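Relden Publishes Its Service Routine for Two-Arm Tabletop Cells, Including the Parts That Did Not Work

BREDA – Relden, a service workshop for small automation cells, today released the full maintenance routine it uses on its two-arm tabletop cell. The routine is free to download and covers cable care, joint screws, gripper checks and restart. It makes no promise of a maintenance-free machine, and the company says buyers should be wary of anyone who does.

"We were told this cell would need a wipe with a cloth and a look once a season," said Ans Boersma, who runs the workshop. "It needed a lot more than that. I don't think our cell is unusual. I think the brochures are optimistic."

The published routine follows one cell through 3,000 run hours. In that time Relden logged seven stops that needed a person with a tool in hand. Three were traced to cables, and the rest to screws, a worn finger pad and a zero position that had drifted.

Cables get the longest chapter. Each arm carries its main cable on the outside, down along the upper link and across the lower joint, with smaller loops near the wrist. Outside cables are easy to reach and easy to replace. They also rub. Relden now moves each joint slowly through its whole travel, by hand and with the power off, while a second person watches the slack. Too little and the connector takes the load. Too much and the loop can catch on whatever is standing on the table.

Ehsan Gilani, who wrote that chapter, tried three brands of cable sleeve and recommends none of them. "They looked tidy for a while," he said. "Then they hid the wear from us. I would sooner see the cable."

The link screws are checked every 700 hours. An earlier draft called for thread locker on all of them, but that was dropped after a stripped head turned a short job into a lost afternoon. Gripper fingers are inspected at the same visit, closed on a flat gauge and then opened fully.

Before the cell goes back to work, it has to handle ordinary packaged goods.
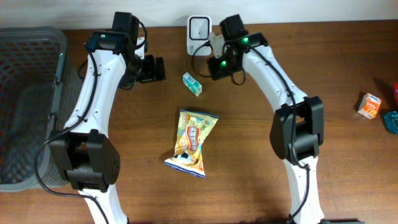 Relden does not accept a pass on test blocks alone. "A block is the same every time," said Hina Minhas, who signs off the restart. "A wrinkled bag is a fairer question. I have seen a cell score perfectly on blocks in the morning and drop bags after lunch."

The company makes no claim that the routine will save money. One cell is a small sample, and Relden is asking other owners to send in their stop logs, good or bad.

The routine can be requested from the Relden workshop in Breda. Press questions go to Jawad Mohmand.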